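Week 8: When the Bench Changes, What Happens to the Bench Workers?

Welcome back, everyone. Last week we talked about Bautista and its paper forms, and a few of you asked for a case that was closer to the hands, so today we look at Gorumitz, a small repair and repacking shop where 80 people sort and check personal goods before they go back out the door. Please keep your reading by Milagros Quiambao nearby, as we'll lean on it quite a bit.

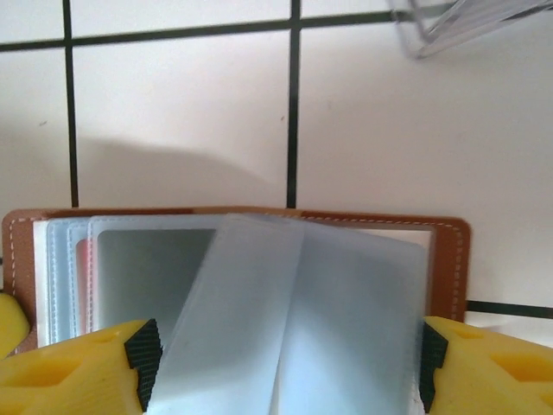 Fine handling used to be the skill that earned you respect at Gorumitz. Cherry Mae Tan spent years at the sorting bench, and she told our class in March that newcomers would come and stand beside her just to watch her fingers (she was rather proud of that, and rightly so!). Now part of her shift goes to watching a cell and stepping in when a grip goes wrong. Her pay grade stayed the same for 300 shifts before anyone thought to rewrite her job description.

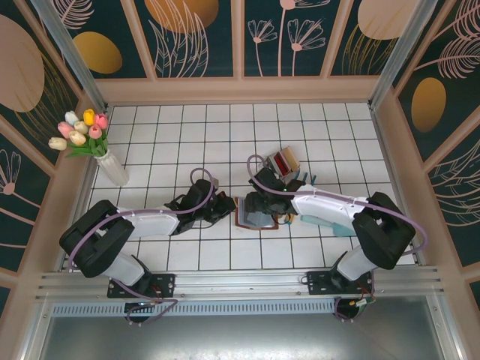 Fig. 1. Two arms share one cell, with a tray between the grippers.

Think about what that does to a person's day. Virgilio Tolentino, the shift lead, likes the quieter wrists and shoulders on his team, but he misses the talk across the bench, and he worries that people who only step in for trouble will slowly lose the feel for ordinary work. Quiambao calls this "thin practice," and you'll want the term for your essay. 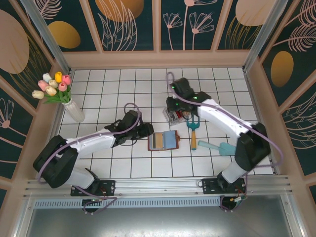 Fig. 2. The cell with an open notebook and small garden tools on the tiled floor.

For next time, write one page on who should decide which tasks stay with people. Bring it on paper, please, and come see me if you get stuck.

Janelle Castillo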